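车卡与运单制

车卡与运单制（英语：car card and waybill system，常简称“车卡制”）是模型铁路运转活动中用于生成和传递货车调车指令的一种纸面方法。每辆货车模型对应一张固定的车卡，车卡下部的口袋内插入一张可更换的运单，两者合在一起给出该车的身份、当前去向和所载货物。列车移动时，车卡随车移动；车辆在某站摘下后，车卡留在该站的卡箱内。运转参与者依据手中的卡片决定哪些车辆应当摘下、哪些应当挂上，无须查阅其他文件。

车卡制只处理货车的去向，不规定列车的行车权。列车何时可以占用某一区间，由时刻表、列车命令、口头授权或信号等另外的制度规定。两类制度在同一布局上通常并行使用，彼此之间只通过列车的开行方案发生联系。

目录
1 术语
2 组成
3 工作循环
4 货流设计
5 空车调配
6 编组场内的处理
7 特殊情形
8 布局实例
9 与其他方法的比较
10 常见差错
11 变体
12 参见

术语

中文模型铁路文献对本制度的用语尚未统一。“车卡”亦作“车辆卡”或“货车卡”；“运单”在部分俱乐部的内部规则中称为“货票”或“去向条”。“运转”一词在本条目中专指多人按照既定规则模拟铁路运输生产的活动，有别于单纯的列车展示运行。一次完整的运转活动称为一“场”。

“工业点”指布局上设有装卸货位的企业、仓库或公用货场。“货位”指工业点内可以停放车辆进行装卸的具体位置。“中转场”亦称隐藏场或待避场，代表布局范围以外的铁路网，进出布局的车辆在此集结。“翻单”指将运单取出、转到下一面后重新插入的动作，是车卡制中推进车辆去向的唯一手段。

“本务人员”一词在各俱乐部的规则中含义不一，有的仅指操纵列车的司机，有的包括与之同组的车长。本条目中“乘务组”指负责一趟列车的全部人员，“调车员”指在固定站场工作、不随列车移动的人员。

组成

车卡

车卡为竖长方形卡片，一般以较厚的卡纸印制，下部向上折起并在两侧粘合，形成透光或不透光的口袋。口袋上方的可见部分印有车辆的固定信息，包括所属铁路的报告标记、车号、车种代码和车身主色。车号是识别车辆的主要依据，应与模型上的印字完全一致。同一铁路、同一车种的模型外观往往相同，缺少车号或车号重复的车辆不宜投入运转。

口袋正面印有空车时适用的内容，一般写作“空车回送”及回送地点。运单插入后，其上半部遮住或高出这一区域，使参与者首先读到运单上的去向。口袋内没有运单的车卡即代表空车，按口袋正面的指示办理。

部分布局在车卡背面记录车辆的维修情况，例如车钩高度、轮对轨距、车重和最近一次检查的月份。此类信息与调车无关，但卡片始终与车辆同行，便于在运转中发现问题后当场登记。也有布局另设不良车卡，用颜色醒目的纸条插在口袋最前面，表示该车应在下一个有条件的车站摘下待修。

运单

运单的尺寸略小于口袋内部宽度，高度则以插入后仍露出足够文字为准。常见的是四面运单：卡片正反两面各分为上下两段，通过翻面和倒置依次显示四个去向。每一段印有序号、到站、收货人、发站、发货人和货物名称，有的还印有经由线路。序号印在固定角落，翻单人员据此判断下一面。

两面运单只使用卡片的正反两面，字号较大，适合照明较暗的房间，也适合往复性质明显的货流。例如煤炭从矿山运往电厂，重车方向为一面，空车方向为另一面，无须更多去向。运单上的货物必须与车种相容，因此多数设计者在运单顶部加印适用车种代码，供配单时核对。

颜色的使用没有统一规定。较为普遍的做法是以色条表示到站所在的区段，调车员分拣时先看颜色，再看站名。色条与列车的运行方向之间若存在固定对应关系，分拣速度可以提高，但布局改建后全部运单需要重印。色觉差异也是应当考虑的因素，规则中通常要求颜色只作为辅助，文字代码仍须完整。

卡箱

卡箱固定在布局边框上，位于所属车站或工业点的正前方。基本形式为并列的三格，分别标为“待挂”“待装卸”和“留置”。本场刚送达货位的车辆，其车卡放入“待装卸”；已完成装卸、可以挂走的车辆，其车卡放入“待挂”；装卸时间较长的车辆放入“留置”，在两场之间再移至其他格。

较小的车站可以只设一格，以卡片朝向区分状态：正放为待挂，反放为刚送达。编组场则按股道设格，一条股道对应一格，卡片的前后顺序与股道上车辆的排列顺序一致。卡箱的深度应使卡片顶端露出，便于在不取出卡片的情况下读到车号。

列车卡

列车卡说明一趟列车的作业内容，包括车次、始发和终到地点、途中停车作业的车站、可挂车辆的去向范围、最大编成以及特别注意事项。乘务组在出发前领取列车卡和随车的全部车卡，将列车卡置于最前。列车到达终点后，列车卡交还调度台，车卡交给终点站的调车员。

列车卡上应避免写入具体车号。车辆的取送由车卡决定，列车卡只规定办理的范围。两者职责混淆时，一旦列车编成发生变化，列车卡即失去作用。

工作循环

一辆车的基本循环由装车、重车运行、卸车和空车运行组成。下面以一辆棚车为例，按车卡制的逻辑叙述。

场间整理时，整理人员在空车卡中插入一张运单，首面为“到站：面粉厂装车”。该车此时停放在编组场，车卡位于相应股道的格内。运转开始后，编组场调车员依据到站所属区段，将该车编入沿途摘挂列车，车卡移交乘务组。

乘务组到达面粉厂所在车站，先查看该站卡箱的“待挂”格，取出其中的车卡，与手中应摘下的车卡一并排列，据此制定调车计划。摘下的棚车送入面粉厂货位，其车卡放入“待装卸”格；挂上的车辆，其车卡加入随车卡片。在本场之内，刚送达的车辆不再移动。

本场结束后，整理人员逐站翻单。面粉厂的棚车翻至第二面，显示“到站：食品批发仓库”，车卡移入“待挂”格。在下一场中，该车作为重车由摘挂列车挂走，经编组场转入去往仓库方向的列车。如此往复，直至运单各面用完。运单可以回到首面继续循环，也可以取出，由空车去向或另一张运单代替。

翻单的时机决定了装卸所需的时间。若规定每场结束后一律翻单，则所有车辆在货位上停留一场。若需要较长的停留时间，可将车卡先放入“留置”格，下一次整理时再行翻单。有些布局在一场的中段设置休息，并在休息期间翻动部分运单，使一场模拟两个作业日。

列车途中的卡片管理以顺序一致为原则。乘务组手中卡片的排列应与车辆在列车中的排列相同，从机车后第一位开始。每完成一次摘挂即重新整理，可以避免在下一站重新核对全列车号。部分布局在边框上设置窄台，供摊放卡片之用；未设窄台时，卡片不得放在风景或轨道上。

货流设计

车卡制本身不产生运量，运量由运单的数量和内容决定。设计者首先列出布局上的工业点及其货位长度，再为各工业点确定发送和到达的货物，最后将货物转换为运单上的去向。

货位能力的核算

工业点在任一时刻能够容纳的车辆取决于货位有效长度。某一工业点在流通中的运单过多时，到达车辆会超过货位能力，多余车辆只能停放在邻近的侧线或保留在列车中。适度的溢出可以增加调车的复杂程度，与真实铁路的情况相符；持续溢出则会占用会让线，使列车无法交会。

核算时通常假定全部相关运单同时指向该工业点，以此作为最不利情形。若最不利情形下车辆仍可容纳，则无须其他限制。若不能容纳，可以减少运单，也可以将同一工业点的运单设置为不同相位，即在初次配单时让各张运单从不同的面开始。相位错开以后，只要各车的循环速度相同，到达量便趋于平稳。实际运转中车辆会因漏挂、漏摘而改变循环速度，相位随之漂移，因此需要定期检查。

进出布局的货流

大多数模型铁路只表现一条线路的有限区段，发到双方都在布局上的货物仅占运量的小部分。多数运单以中转场作为一端，其到站栏填写布局以外的真实或虚拟城市，并在下方注明由哪一端中转场出入。编组场调车员只需识别方向代码，不必记忆全部外部城市。

直通车辆的两端均位于布局以外。此类车辆在布局上只作为列车或编组场的运量存在，运单内容可以简化为“东端至西端”。直通车辆的比例越高，编组场的作业越重，沿途工业点的作业则不受影响。

车种与季节

运单与车种的配合应反映布局设定的年代。冷藏车、牲畜车和漏斗车的用途较为专一，运单可以长期与车辆绑定；棚车和平车用途广泛，运单更换较为频繁。粮食、甜菜和水果等货物具有季节性，设计者可以另备一套运单，在设定为收获季节的场次中投入。以十月为背景的布局常将粮食运单加倍，同时撤出部分建材运单，使总运量保持不变。

空车调配

真实铁路中空车的调配由专门的部门负责，车站提出要车请求，调配人员指定空车来源。车卡制对这一过程作了压缩。最简单的方法是将空车运行作为运单的一面，即在装车之前先以空车去往发货人处。车辆的下一次装车事先已经确定，不存在真正的分配。

较为细致的方法是将运单与车辆分离。场间整理时，设计者或指定的货运代理从运单库中抽取若干张运单，按运单所要求的车种，在空车卡中寻找合适的车辆并插入。优先使用离发货人最近的空车，其次使用编组场或中转场内的空车。外局车辆应尽量装往所属铁路方向，本局车辆则可装往任何方向。这种方法使同一辆车在不同场次中出现于不同工业点，减少了重复感，代价是整理时间明显延长。

介于两者之间的做法是设置空车单。空车单是一种短小的纸条，插在口袋内代替运单，写明“空车送某处待装”。车辆到达后取出空车单，换入真正的运单。空车单可以在运转进行中由担任代理的参与者签发，从而使空车分配成为运转内容的一部分。

编组场内的处理

编组场是车卡制中卡片最集中的地点，其工作效率直接影响整场的进度。到达列车进入到发线后，乘务组将车卡按顺序放入对应的格中，调车员从中取出并逐张阅读，按去向将车辆分解到各分类线，车卡同步放入分类线的格内。

分类线少于去向时，需要合并或分阶段分类。合并时把同一趟列车将要携带的去向放在一条股道上，由乘务组在沿途自行整理；分阶段分类则先按方向粗分，出发前再按车站顺序细分。后者占用调车机车的时间较长，但沿途作业得以简化。规则应当写明编组场是否有义务按站序编车，以免乘务组与调车员之间对此各有理解。

卡片与车辆的物理分离是编组场差错的主要来源。车辆已经移动而卡片没有移动，或者卡片已经移动而车辆尚未移动，都会使后续人员得到错误的信息。通行的要求是先移动车辆，后移动卡片，并且在一钩作业完成之前不开始下一钩的卡片整理。

守车在设定年代使用守车的布局上同样配有车卡，但一般不插运单。守车随列车往返于固定区段，到达编组场后转入守车线，其车卡放入专格。机车卡的处理与此相似，卡上印有机车号和解码器地址，由整备所人员保管，在机车投入牵引时交给乘务组。
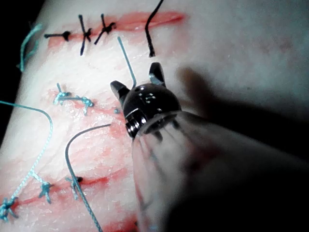
特殊情形

整列运输

煤炭、矿石等整列运输的货物若逐车使用运单，卡片数量很大而信息重复。常用的简化方法是为整组车辆设一张组卡，列出全部车号，口袋内插入一张两面运单。车组在运行中不得拆散；因故拆散时，组卡作废，临时改用单车卡。

重车与空车的外观差异在敞车和漏斗车上十分明显。使用可拆卸货载的布局须在翻单的同时放入或取出货载，否则卡片与模型不符。解决这一问题的另一途径是采用成对车组：一组固定装有货载，另一组固定为空车，两组沿相反方向运行，在中转场内沿环线返回起点。

零担与固定停留车

零担棚车每日在固定车站之间运送小件货物，在每一站短暂停留后继续前行。其运单可以写明多个依次停靠的车站，由同一乘务组在途中办理，不进入卡箱。若零担车在某站需要停留至下一场，则按普通车辆处理。

为铁路自身服务的车辆，例如装运道砟、轨枕和机车用燃料的车辆，使用标有“路用”的运单。此类车辆的到达地点多为整备所或工区，货位与生产线路重叠，安排时应避开繁忙时段。

需要对位的货物

某些工业点设有多个用途不同的货位，例如收料门、发货门和油罐卸料口。运单可以在收货人之后加注门号，要求车辆停放在指定位置。若本次送车需要移动尚未卸完的车辆，规则一般要求在作业结束前将其恢复原位。对位要求会显著增加调车钩数，通常只用于少数大型工业点。

称重与加冰

称重和加冰属于中途作业，发生在车辆到达最终目的地之前。其指令印在运单的备注栏内，或者另用纸条插入。完成作业后抽出纸条，放入编组场的专用盒中，作为已经办理的标志。冷藏车加冰应在装车前和长途运行途中各办理一次，布局若只表现其中一段，可以只保留与该段相应的纸条。

交接线

两条铁路在布局上相接时，设置交接线作为车辆移交地点。对于只表现其中一条铁路的布局，交接线可以视为不限车种、不限货物的工业点，一条短侧线即可承担多种货流。移交车辆在场间由整理人员用手更换，取下已交出的车辆，放上新接入的车辆及其车卡。若交接线与隐藏线路相通，则由对方铁路的列车完成取送。

布局实例

Urnthorpe 布局

Urnthorpe 布局由 Lowri Rosser 设计，为沿墙布置的单线支线，一端为带小型编组场的城镇，另一端为港口。布局采用标准的四面运单，卡箱按三格设置，港口站因货位密集增设了按码头划分的小格。全部车卡投入使用后，流通中的货车为 100 辆。

该布局最初将港口的到达与发送运单同时从首面投入，结果数场之后重车集中到达港口，会让线被占满。Rosser 此后重新安排了运单相位，并规定港口站在侧线占满时有权通过调度台拒收车辆，被拒收的车辆由列车带回城镇编组场，车卡中插入“待放行”纸条。该规则其后写入布局的运转手册。

港口工业点中的鱼类加工厂采用两种不同的停留时间。空冷藏车送达后在同一场的休息期间翻单，后半场即可作为重车挂走；装运包装材料的棚车则按普通方式停留一场。两种车辆共用一条侧线，取冷藏车时往往需要先移开棚车，这一安排构成该站调车作业的主要内容。

Bristero 与 Tanguy 线

Bristero 与 Tanguy 线是一处双层布局，上下两层以螺旋线相连，下层为 Bristero 编组场，上层为以 Tanguy 为中心的山区工业带。由 Hok-lam Shih 于 2000 年编写的运转规则把车卡制与列车命令结合使用。编组场调车员在列车编成后向调度台报告车数和去向，调度台据此决定是否加开摘挂列车，但不改动任何车卡。

该布局的运单不与车辆绑定，由货运代理在每场之前抽取。代理使用一份按车种排列的空车清单，清单由场间整理时从各站卡箱抄录而成。规则将配单工作限制在 22 张以内，超出的需求顺延至下一场。Shih 在规则说明中写道，限额用于控制整理时间，与货位能力无关；货位能力另由各站的最大停留车表规定。

螺旋线对列车长度有严格限制，因此列车卡上的最大编成以车钩间总长表示，未采用车数。车卡上相应印有以半节为单位的长度代码，标准棚车为 2，长平车和长罐车使用更大的代码。乘务组将手中各卡的代码相加，即可判断是否还能加挂。

Grurnimach 模块组

Grurnimach 是由可拆装模块构成的便携式布局，每次拼接的线形不同。固定的到站名称不能保证在每次拼接中都出现，因而模块组采用按模块携带运单的办法：各工业模块的所有者随模块带来一套运单，写明本模块发送和接收的货物，对方栏则填写货物类别，不填写站名。拼接完成后，由统筹人员将发送和接收同类货物的运单配对，在可擦写的标签上写明到站代码。

车辆来自不同所有者，车号重复和报告标记冲突较为常见。模块组规定车卡右上角加贴所有者代码，活动结束时按代码分拣归还。未配车卡的车辆可以参加展示，不参加运转。

与其他方法的比较

交换单法

交换单法在每场开始前为每趟列车印制一份作业清单，列出各站应摘、应挂的车辆。乘务组只需携带一张纸，阅读负担较小，形式也较接近许多真实铁路的作业文件。清单通常由计算机程序根据车辆当前位置生成，因此程序中的位置记录必须与布局一致。一场结束后，需要逐项登记未能完成的作业，否则差错会在下一场的清单中扩大。

车卡制不依赖集中的位置记录。某辆车被误送至错误车站时，只要车卡与其同在，后续乘务组便可依据运单将其送往原定到站，整个系统不需要任何修正。这一特性常被视为车卡制最主要的优点。交换单法的优势则在于空车分配、均衡运量和统计可以由程序完成，车辆数量较大时节省的人工相当可观。

标签法

标签法在车辆顶部放置彩色图钉、小方片或带有代码的标签，颜色和代码表示去向。参与者无须核对车号，直接从车顶读取指令，对车号难以辨认的小比例模型较为实用。其缺点是影响外观，标签在车辆倾覆或手工搬动时容易脱落，脱落后无从得知原有去向。

随机抽取法

随机抽取法用骰子或纸牌决定各工业点当日需要的车辆。该方法准备工作少，适合一人运转的小型调车布局。它不保留车辆的历史去向，重车与空车之间缺乏连续关系，因而难以用于带有编组场和多趟列车的布局。

电子显示

部分布局以手持终端或平板设备显示车卡内容，翻单和移箱在屏幕上完成。电子方式在查询上较为便利，也可以自动检查货位能力。实际使用中，参与者需要在操纵列车的同时操作屏幕，双手占用的问题比纸卡更为突出。设备电量、无线网络的稳定性以及多人同时修改同一记录时的处理，均须在规则中事先说明。

常见差错

卡随车行是车卡制的基础，大部分差错可以归结为车卡与车辆分离。分离的常见情形有：摘下车辆后忘记将车卡放入卡箱；挂走车辆而未取车卡；将相邻车站的卡箱误认为本站卡箱；车卡夹在另一张车卡的口袋内，被一同带走。最后一种情形较难发现，口袋过宽或卡纸过薄时尤易发生。

有卡无车或有车无卡时，乘务组一般不自行寻找。规则多要求将多出的车卡交给调度台，多出的车辆留在原地不动，由场间整理时统一核对。若无卡车辆阻碍作业，可以将其视为去往最近编组场的车辆随列车带回。

读错车号是第二类差错。车号末位相近的同型车辆应避免同时投入同一区段，或者在车卡上加注可供区分的特征，例如车身新旧、车顶步道颜色和徽标样式。照明不足的站场宜配备小型手电。

翻单差错发生在场间。四面运单若序号位置印刷不一，整理人员可能跳过一面，使车辆在未经装车的情况下前往卸车地点。由同一人负责同一区段的翻单可以减少遗漏。翻单完毕的卡箱应有标志，常用做法是在格前插入一张空白色卡，运转开始时再统一收回。

车辆损坏退出运转时，车卡必须一并撤出，运单则应视情况转给替代车辆。直接丢弃运单会使对应货流消失，在由少数运单支撑的工业点上，这种影响往往要经过数场才显现为长期无车到达。

规则的编写

使用车卡制的布局通常备有一份简短的运转规则，在活动开始前向初次参加者说明。规则至少应涵盖卡箱各格的含义、车卡的移交手续、空车的处理以及差错的报告方式。工业点名称在运单、卡箱、侧线标牌和线路图上应当使用同一写法，缩写须在线路图上列明。

初次参加者宜从直通列车或短途摘挂列车开始。编组场和港口等卡片集中的岗位，一般由熟悉布局的人员担任，或者采用两人一组的方式，一人操纵机车，另一人管理卡片。两人分工时，管理卡片者负责发出每一钩的指令，操纵者不另行阅读车卡。

试运转是检验运单设计的必要步骤。设计者往往先投入少量车辆，待各站作业顺畅后再分批增加。每次增加后应至少运行一个完整的运单循环，才能判断车辆是否在某处积压。积压地点的卡箱会明显厚于其他卡箱，整理人员可据此调整。

变体

单卡制取消口袋，将车辆信息与若干去向印在同一张卡上，以回形针标示当前一行。翻单时将回形针下移一行。单卡制作简便，卡片薄，适合小型布局，但去向与车辆永久绑定，更改货流时须重印整张卡片。

分联运单制仿照真实铁路的单据式样，每次装车填写一份一次性运单，到达后收存。由于单据不能重复使用，准备工作量较大，一般只在注重文书还原的布局上采用。部分参与者将填写工作分配给专设的车站代理岗位，代理同时负责接受乘务组的报告和登记货位占用情况。

优先级运单在角落加印等级标志，规定牲畜、易腐货物等应由第一趟可用列车挂走，普通货物则可在列车满轴时留待后续列车。列车达到最大编成时，乘务组按等级取舍，被留下的车辆车卡仍置于“待挂”格。等级过多会使取舍过程冗长，多数布局只设普通与优先两级。

侧线代码制在运单上以区段、车站和侧线组成的代码代替文字站名。代码利于分拣，对不熟悉布局地名的参与者尤为方便；文字站名则有助于理解货物的来源与用途。两者并用时，代码一般印在运单上缘，文字印在其下。

参见

模型铁路运转
编组场
交换单
列车命令
时刻表行车
交接线
中转场
货运单据
模块化布局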